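Subject: Re: [flundbridge-tech] Rough idle after cold start, stored lean code

On 25th April a list member wrote:

> Car is the Flundbridge with the 2.0 engine and the Motia injection
> system, manual box. From cold it hunts between 700 and 1100 rpm
> until the temperature needle comes off the stop, then it settles.
> Fault memory has one lean code on the front bank. No misfire codes.
> I have changed the plugs and cleaned the throttle body with no
> difference at all. The parts shop wants to sell me an air mass
> meter and I would like to know before I spend the money whether
> anyone has cured this with one. Fuel is regular pump grade, no
> additives.
>
> Also, does anyone have the correct torque for the intake manifold
> bolts? The manual I have gives two different values.

Don't buy the meter yet. A bad air mass meter on this engine normally shows up under load first, as a flat spot in third or fourth, and the idle is the last thing to go. Your symptom is the other way around. Lean at cold idle and fine once warm points to unmetered air getting in through a rubber or plastic part that seals up as it heats.

Places to check, in the order I would check them:

The breather elbow under the intake manifold. It is molded rubber, it sits above the oil filter housing, and it splits on the inside of the bend where you cannot see it. You can reach it with the left hand if you take the air box out first. Squeeze it and feel along the underside with a fingertip. If it is soft and sticky it is finished, split or no split.

The manifold gasket itself. The early ones are black and go hard. The later ones are green and fit the same grooves without any change to the manifold. Wuvell sells the green ones as a set with the throttle body seal included, and the set is cheaper than the dealer's two main gaskets.

The brake booster line, at the check valve end. Pull it off and look at the last inch of hose.

The purge valve. Disconnect the hose on the manifold side with the engine idling cold and put a finger over the port on the valve. There should be no suction with the valve unplugged. If there is, the valve is stuck open.

For leak finding, use smoke if you can borrow a machine. Spraying cleaner around the manifold works on some engines, but on this one the fan pulls it everywhere and you will convince yourself of leaks that do not exist. Do the smoke test cold, preferably first thing in the morning. I did mine the first time with the engine still warm from the drive over and found nothing, then repeated it the next day and had smoke coming out from under the number four runner.

If you have a scan tool that reads live data, log the short and long term fuel trims at idle and again at 2000 rpm held steady. A vacuum leak gives a large positive trim at idle that drops back toward zero at 2000, as the leak becomes a small part of the total air. A meter that reads low gives a positive trim that stays or gets worse as air flow goes up. It takes five minutes and it will tell you more than swapping parts. Clear the trims before you start, otherwise the long term number is left over from whatever the car was doing last week.
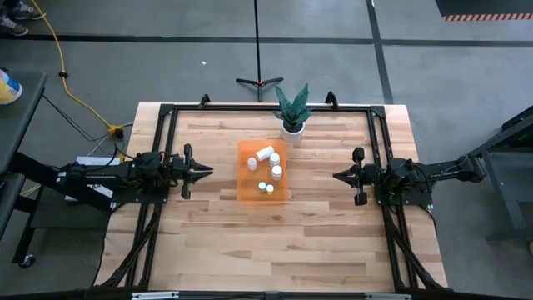
Fuel pressure is worth a look if the trims are high at both points. The rail on the Motia system has a test port with a plastic cap on the end nearest the firewall. Relieve the pressure before you put the gauge on. If it falls away quickly after shutdown, suspect the check valve in the pump or a leaking injector, and note that a leaking injector will usually give you a rich start and not a lean one.

On the torque question, the two values in your manual are for different bolts. The lower one is for the short bolts into the plastic manifold with the steel sleeves, and the higher one is for the bracket bolts at the back, which go into the block. Check the revision page at the front of your copy before you use either. The October revision moved the table to the end of the chapter and corrected a misprint. Work from the center outward in two passes and replace any bolt with a damaged collar. The sleeves must sit flush in the plastic. If one has pulled through, the bolt will torque up correctly against the sleeve and the gasket will have no clamping load on it.

One more item. Cars with the Arancibia throttle body need the idle position relearned after cleaning. Ignition on, pedal untouched, wait 2 minutes, ignition off, wait until the relay clicks, then start. If you cleaned yours and skipped that step, some of your hunting may come from there. It would not set a lean code by itself, so I would still do the leak check - but do the relearn first, as it costs nothing.

Post the trim numbers when you have them, idle and 2000, cold and warm. Please include the software number of the control unit as well. The early software reports trims with a different zero point, and the numbers need converting before they can be compared with anyone else's.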